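Gripper day at the bench, 18 Apr 2020. Long thread, grab a coffee.

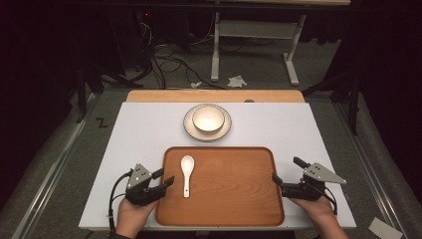 Bowl, plate, tray, spoon, and a gripper in each hand. Table setting practice!

So the handheld pair has been on my to-do list forever and I finally got to it. These are the ones we hold ourselves, same black fingers on both sides, same triangular metal plate on top. If left and right don't behave alike, the arms at the other end of the pipeline learn a limp.

First up, the screws on those plates. I go over every one before a session now. Left side had one I could turn with my fingernail (yikes). Took it out, cleaned the thread, a tiny dab of the removable threadlocker, back in. Thirty seconds of work and I'd been putting it off since December.

Then the fingers. Open all the way, close all the way, 30 times each hand, listening more than looking. The right one had a little tick near the closed end. Crumb in the slide. I blew it out and ran it another 30 and it was smooth as anything.

Wiped the finger pads too, alcohol on a lint-free cloth. Don't soak them! Annunziata Barbieri soaked a set once and the glue let go halfway through a run. She still brings it up before I can.

Cables next, my least favorite part. One comes off each gripper and I like it to hang in a loose loop beside the wrist. Pull it tight and you feel it tug every time you reach across the tray, and then your grasp angles go weird and you blame your shoulder. I keep a fist's worth of slack and strap the rest to my sleeve.

I swapped the left cable while I was in there. The old one passed every test sitting still and then dropped out when I bent it near the connector. Wiggle your cables, people.

Zeroing: fully closed, hold for 5 seconds, save. Fully open, hold, save. Do both hands in the same sitting. I did the left one before lunch and the right one after last time and the two widths never agreed all afternoon.

For the check run I use the spoon. A flat ceramic handle on a flat tray is a mean little pickup, you have to come in low and level. If the fingertips are even slightly off from each other it skates away. The bowl is easy by comparison, nice big target.

Counter on the log says 3,468 closes on this pair of pads. I've been changing them at the first shiny patch and the left ones are getting there, so new pads are going on the Nillier order. Thiện Tạ, if you're reading, please add 40 of the short screws too, we keep feeding them to the carpet.

Question from Huệ Từ: do I retune the grip force after new pads? Yep, every time. Fresh pads are grabbier, so I start soft on the spoon and come up a notch at a time.

Still to do: label the spare cables, and find out who has the good hex driver. Toàn Giáp, I'm looking at you.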